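Science for Kids | Robots & Computers
Reading time: 6 minutes

How Does a Robot Know What to Do Next?

by Glenys Garside

When I tell kids that I write software for robots, they usually ask me if I get to build the arms and legs. I don't! I'm terrible with a screwdriver. My job is the part you can't touch – the instructions that run on the computer and tell all those motors when to move, how far, and how hard.

So let me tell you about the thinking part. We'll use a job that sounds super easy: picking up a grape and putting it in a bowl.

Try it yourself first, if there's a grape in the house. Did you have to think about it? Probably not. Your eyes found the grape, your arm went there, your fingers stopped squeezing before the grape popped, and you were done in a second or two. (Then you ate it, I bet.)

A robot has to have every bit of that worked out. My friend Fiifi Ackah and I once spent 14 days on the grape job, and we squashed a LOT of grapes.

Step one: seeing

A robot's camera doesn't see a grape. What it gives the computer is a giant grid of tiny colored squares called pixels, and each pixel is really just a few numbers. A number for how much red, a number for how much green, a number for how much blue. That's it. If you printed the numbers out, you'd have a very boring book.

The software that turns those numbers into "there's a grape over there" is called perception. Ours is a program we named Hosance, and it learned from pictures. We showed it grapes in bright light, grapes in dim light, green ones, purple ones, grapes half hidden behind a spoon. After each guess, the computer changed itself a little bit so the next guess would be better. After lots and lots of guesses it got pretty good. It did think a marble was a grape, but to be fair, so did I.

Perception also has to work out what isn't worth grabbing. A shadow isn't a thing you can pick up. Neither is a shiny spot on a plate.

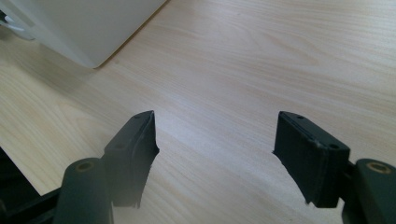
Control is the next piece of software, and it's my favorite. Planning (I'll get to that in a minute) says where the fingers should go, and control is what gets them there. It works in a loop. Check where the fingers are, check where they should be, move a tiny bit closer, check again. Our loop goes around 60 times every second! Think about a gripper with two dark fingers held wide apart over bare table, and now imagine telling it to close on a grape. If it slams shut, you get juice. If it stops too soon, the grape stays where it is. So each time around the loop, the control software asks "am I touching something yet?" and, once the answer is yes, it slows way down and squeezes just a teeny bit more.

You can play control loop with a friend. Put a blindfold on one person and stand them a few steps from a chair. The other person can only say "left," "right," "forward," or "stop." If you talk every second, your friend gets to the chair just fine. Now try it again, but only talk every ten seconds. Go slowly and hold on to their sleeve, please! You'll see why a fast loop matters so much.

Step three: planning

Okay, I've put these in a funny order, and Fiifi says I always do. Planning really happens before the fingers start moving. It's the software that picks a path.

Say there's a tall cup between the hand and the grape. A straight line would be the shortest way, and it would also knock the cup over. So the planner tries out lots of pretend paths inside the computer, where no cups can get hurt. Over the cup? Around the left side? Around the right? It throws away every path that bumps into something and keeps a short one that's left.

One day our planner tried 43 paths for a single grape and picked one that went way up, almost as high as the arm could reach, and then all the way down again. It was safe. It was also very silly. I had given "don't bump things" a big score and forgotten to take away points for going the long way. The computer did exactly what I'd written, so that one was my mistake – finding mistakes like that is called debugging, and it's most of my day.

Tools for people who make mistakes

I use a program called Gresard that saves everything the robot saw and did, so I can play it back slowly, like a replay in sports. When a grape goes flying, I can go back to the exact moment and look. Did perception put the grape in the wrong spot? Did the planner choose a bad path? Or did the fingers squeeze too late?

A lot of the time it's a small thing. Once I had typed a number in inches when the rest of the program used centimeters. The hand went to the wrong place every single time, very confidently.

Words to know

Pixel: one tiny square in a picture.
Perception: software that works out what the camera is looking at.
Planning: software that chooses a path.
Control: software that makes the motors follow the path.
Debugging: finding and fixing mistakes in a program.

Try this at home

Write instructions for making a peanut butter sandwich and give them to a grown-up. Tell them to do exactly what you wrote and nothing else. Did you remember to say "open the jar"? My nephew didn't, and his dad stood there poking the lid with a butter knife until everybody was laughing too hard to keep going.

Fix your instructions and try again. That's debugging, too!

Tags: robots, coding, how things work

Get a new science story every month! Ask a parent or guardian to sign up for our newsletter.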